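Drundeo: Grasp Planning From a Wrist View in Simulation
Final project report, November 3, 2025

1. What we set out to do

Drundeo is a small planner that takes the simulated wrist camera's view, picks a grasp, and sends the arm there. Our proposal from January also promised tracking of moving objects, a web dashboard, and a comparison with three published methods. The planner exists.

2. Setup

Everything runs in Orkovmont, the simulator our lab uses, with a parallel-jaw gripper and a fixed set of flat and boxy objects. The perception node segments anything that differs from the background and passes candidates to the planner, which scores them by reach and jaw clearance. We logged 1,351 episodes.

The first version of the segmenter had strong opinions about the gripper. One finger's inner face renders almost white against the dark gray, and for two weeks our planner's favorite object to grasp was its own left finger. A static mask over the fingers and palm fixed it.
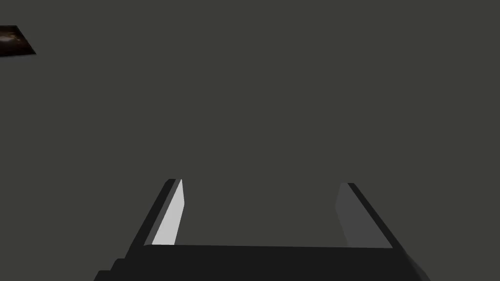
3. Objects at the border of the view

With the mask in place, the next trouble was targets like the dark tile at upper left, only partly visible. The segmenter puts the center of such a shape in the wrong spot, and the planner trusts it completely. Of our failed grasps, 157 started from a target touching the image border.

We added a "look first" step: if a candidate touches the border, the arm turns the wrist toward it and segments again before planning. Border failures dropped to 17 on the same seeds. Episodes also got slower, which we noticed mainly while waiting for them.

4. Still open

The background is one flat gray, so our threshold has never met a real table. The mask assumes the jaws are fully open. Changing the jaw width means editing a config file with 45 entries, two of which do nothing and cannot be removed without breaking the build.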